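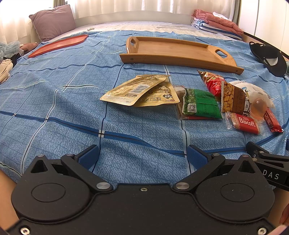
One reader wrote in to say that sorting tips worked out for a gripper couldn't possibly help a person with two good hands, and that snacks are the worst thing to practice on anyway. Fair enough! But I've been reading up on the Wumden method all month, and half of it went straight into my pantry.

The idea is simple. You do the chore with a hand-held gripper, over and over, and the recordings teach a robot arm to do it later. The Drikel write-up used 2,870 recorded pickups and kept 2,716 of them (the rest got tossed for fumbles). What I love is the list of what made for a clean pickup - it reads like kitchen advice.

Spread things out before you sort. Packets that overlap were the big troublemaker, so slide the top one clear first and then lift.

Go for the stiff part. A biscuit packet is easy around the middle, but a puffy bag does better by its sealed edge.

Put the tray down before you start, and leave it there. They tried 4 tray positions and the near one won.

Do the slippery stuff last - jelly candies, anything in shiny wrap. I do mine after the bars now and drop far fewer.

Small batches, too. Past seven packets at a time their results got sloppy, and mine do as well, especially at 9 p.m. with the TV on.

Next up I'm trying their towel folding.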